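**Ticket: label export drops rows after 1,000 (Trokex stock tool)**
Status: solved, leaving it open until the next full export in August

Hello all! Picking this one up again with good news. Short version of the setup first: our parts list lives in Trokex, gets exported as a CSV, and Devum turns it into shelf labels. The list has 1,279 entries and we were getting labels for exactly 1,000 of them. 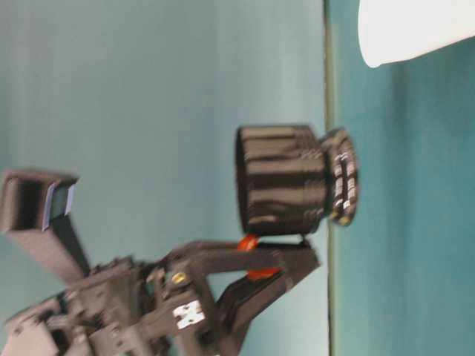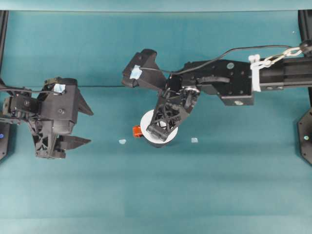 **What I tried**

- Exported again from a second browser. Same 1,000 rows.
- Opened the CSV in a plain text editor, in case the spreadsheet was hiding something. The missing rows really weren't in the file.
- Sorted the list by shelf instead of name before exporting. Still 1,000 rows, but a *different* 1,000! Lovely clue, that, as it cleared the entries themselves of any blame.
- Deleted the odd characters from the Benavides part names (they have accents and a stray semicolon). Made no difference, but the names look much nicer now.

**What it was**

The export fetches the list in pages of 500 and stops after the second page. There is a setting for it, tucked under Account > Transfers > Advanced, called "Page limit", and ours was set to 2. I changed it to 0, which means no limit, and the whole list came through on the first go. I may have cheered.

```
page size: 500
page limit: 0
rows written: 1279
```

**Still to do**

1. Devum takes roughly twice as long to load the full file. Fine for us, but don't click Import again while the bar sits still or you get every label in duplicate (ask me how I know).
2. The Drutier shelves still print with the old short codes. That's a template problem, so I've opened a separate ticket for it.
3. Please check your own account if you run exports. The page limit is saved per user, so my fix only fixed mine.

Really pleased with this one, and thanks to whoever suggested changing the sort order!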